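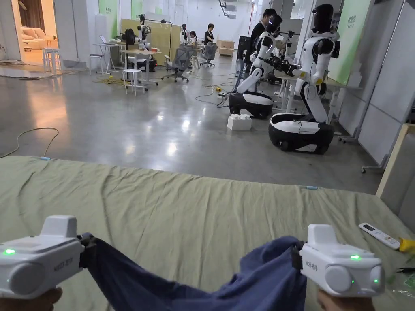
1. Purpose of the project

Our group was asked to review the Skutik hand-held gripper kit and say whether the robotics program at Jeltham should keep it after the trial period. The kit is sold by Cukcombe as a way to record two-handed manipulation without driving a robot. A person holds one gripper in each hand and does the task, and the recordings are used later to train a policy for a robot arm.

The program already teaches arm control by teleoperation. Students like it, but each recording takes a long time and the arms have to be free. The question we were given was whether the hand-held kit gives usable recordings of household tasks with soft materials, mainly cloth, and how much staff time it takes to keep it running. We were not asked to train a policy, so this report says nothing about how well a robot would perform with the data.

2. What we received

The trial kit had two grippers, a charging dock, a head-mounted camera with a strap, and a one-year license for Lill, the software that takes in the recordings and checks them. The quoted price for the set is $3,119. Extra jaw pads are sold separately and we did not order any.

The grippers are white, with lettering on the inner side and green indicator lights. The manual was a PDF. Most of it is clear, though the section on pairing describes a menu that is not in the version of Lill we were given. We worked that part out from a support email.

3. Setup

Pairing took most of our first session. Each gripper has to be paired alone before the two are paired with each other, and if you do it in the wrong order Lill shows both as connected but records only one. We lost our first set of recordings this way. After that we made a short test recording at the start of every session and opened it before going on.

Calibration is quick. You close both jaws fully, open them fully, and hold the grippers still until Lill accepts the reading. We repeated it after every charge. The manual only asks for it once a week, but we saw jaw width readings drift after the grippers came off the dock.

4. Tasks

We used the mattress as our work surface for all the cloth tasks. It gives a little when you press down, which made it easier to get a jaw under an edge than on a hard table. The tasks were:

Pick up a cloth with both grippers and pull it out between them.
Lay the cloth flat and smooth it.
Fold it in half, then in half again.
Turn it over.
Move it from one end of the mattress to the other.
Pick up a remote control and place it on the folded cloth.

Every member of the group did all six tasks. We started with a thin white cloth and changed to a dark blue one after two sessions, as the white cloth was hard to see in the recordings under the ceiling lights. We suggest that anyone using the kit check this early.

5. Results

By Aug 14, 2020, when we stopped recording, we had uploaded 1,018 recordings. Lill rejected 131 of them. The rejection message gives a category but no time stamp, so you have to watch the whole recording to find the fault. The most common category was lost tracking, usually when one gripper passed behind the other during a fold. Next came recordings where a jaw was never seen to close.

We looked through a sample of the accepted recordings ourselves. Most were fine. A few should have been rejected - in these the cloth slipped out of one jaw early on and the person finished the fold with a single gripper. Lill does not seem to check whether the task was done, only whether the signal is complete. The sales page does say "quality checked," and we think a buyer could read that as more than it is.

Picking up cloth by an edge worked well. Picking up from the middle of a flat cloth was harder, and new users tended to press too hard and bunch the fabric. The remote control task went better than we expected. The jaws hold a small hard object firmly if you grip across the narrow side.

6. Comfort and handling

The grippers are heavier than they look. After a long session all of us had tired wrists, and our recordings got slower toward the end. Short sessions with a break gave more even work. The handle suits a medium or large hand. One of us has small hands and could not close the jaw completely without shifting grip, and that showed up in the recordings as a small jerk.

The head strap slid forward when we leaned over the mattress. Tightening it helped but left a mark on the forehead. A wider pad would fix this.

Battery life was enough for one session and not for two. We asked Cukcombe if the grippers can be used while charging and were told no.

7. Support

Support replied to four of our five emails within one working day. The answers were useful and came from someone who knew the hardware. The fifth email, about exporting data out of Lill in a plain format, had not been answered when we wrote this. Right now the export works but the field names are not explained anywhere we could find. We made our own table of them and have left it in the project folder.

8. Cost compared with teleoperation

The program already owns what it needs for teleoperation, so the kit is an added expense. What it saves is time. In one session a pair of students could record more folds by hand than we managed in a whole day with the arms last term, and nobody had to book a robot. The Lill license has to be renewed each year. We do not have the renewal price and it should be asked for before any decision.

9. Recommendation

We recommend keeping the kit for the coming year for the cloth and tabletop assignments, on these conditions:

Cukcombe confirms the license renewal price in writing.
The export fields are documented, or our table is checked by them.
A smaller handle is bought if one is offered.
Students review their own accepted recordings before handing them in.

If the kit is kept, the pairing steps should be rewritten as a one-page sheet before classes start in September. A draft is in the appendix, along with our session log and the list of rejected recordings by category.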